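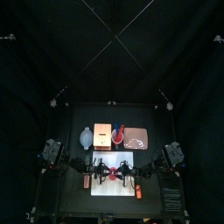 Two robot arms, one cutting board.

Farkas site search, reviewed after a spring on a town website

5 min read

I have been wanting to write this one since April, when we switched the search box on the Virkville town site over to Farkas, and I kept putting it off so I could be sure I wasn't just enjoying a new toy. Well, it's 19th May and I'm still enjoying it, so let's go!

Some background first. The Virkville site has a little over a decade of stuff on it. Permit forms, trash pickup maps, meeting minutes, a page on leaf burning that exists in three versions (two of them wrong). Our old search was the one that came with the content system, and it matched words in page titles and very little else. If you typed "garbage" you got nothing, as every page we have says "solid waste." People typed "garbage" anyway. They typed it a lot.

Farkas sits on top of the site you already have. You give it your sitemap, it crawls the pages and the PDFs, and you paste a short bit of script where the old search box used to be. I had it running on a test copy before lunch, and the longest part of the morning was finding out who had the login for our sitemap settings.

What I love most is the failed searches report. Open it up and there is a plain list of what people typed and got no results for, sorted by how often. The first week ours had 72 different phrases in it. I printed it out and carried it to a meeting like a kid with a report card. "Dog tag" was up near the top, and we call that an "animal license." "Pay ticket" was there too, and so was "dump hours," spelled every way you can spell it. Next to each phrase is a button that lets you send it to a page, or add it as a synonym so it works everywhere. I went through the list over two afternoons with a pot of coffee and it was the most useful work I've done on that site in years.

We're down to 56 phrases now, and plenty of what's left is for things the town doesn't handle at all, like driver's licenses. For those you can write a small note that shows up in place of the empty results page, with a link to whoever does handle it. I wish every search tool had this. The notes take plain text and one link, no formatting, and I've come to like that limit because it keeps me from writing an essay.

The PDF search is very good too. It opens the file at the right page, which matters when the file is a budget. Scanned documents are hit and miss. Anything typed on a typewriter and scanned crooked comes out as soup, and some of our older minutes are exactly that. Farkas does at least give you a list of files it couldn't read, so I've been swapping in better scans as I get to them.

Speed is fine. Results show up while you're typing, and on my old phone they keep up with me.

A few things to grumble about. The ranking sliders (how much weight to give titles, headings, newness and so on) are fun, but there's no way to save a set of them before you start fiddling. I pushed "newness" too high one evening and every search on the site brought up the same notice about a water main. I had to put it all back from memory. Write your settings down before you touch them! The reports also can't be filtered by phone versus desktop, and I'd really like to see that, as I suspect people on phones type much shorter searches than the rest.

The colors took some work as well. Out of the box the highlighted words are pale yellow on white, and I could hardly see them. You can change it with two lines in the style sheet, and the help page tells you which two. Keyboard use was good from the start: tab gets you into the box, the arrow keys move through the results, and escape closes the list and leaves you where you were.

I should say what else we looked at. Tremwood was the other one on our list and it's a strong product with far more charts. If you run a big site with a person whose whole job is looking at charts, try it first. For us it was too much. It wanted every page tagged before it would do its best work, and our pages are not tagged, and I know myself well enough to say they weren't going to be.

The folks who run the Zarkuvstead site next door went with Farkas before we did and shared their synonym list, which imports as a plain spreadsheet. Most of it worked for us as is. (They call the transfer station "the pit," and now so does our search.) If you know a neighboring town that uses it, ask for their file before you start your own.

On plans: the small one covers 1,000 pages and the next one up goes to 2,000. PDFs count as pages, one per file no matter how long the file is. We figured we'd need the bigger plan, then deleted a great heap of expired bid notices and fit into the small one with room to spare. So check your page count first, and clean house while you're in there.

Next on my list is the "best bets" feature, where you pin a page to the top of a search for a set number of days. Leaf pickup season is what I have in mind for it. I still need to get rid of the two wrong leaf burning pages before then.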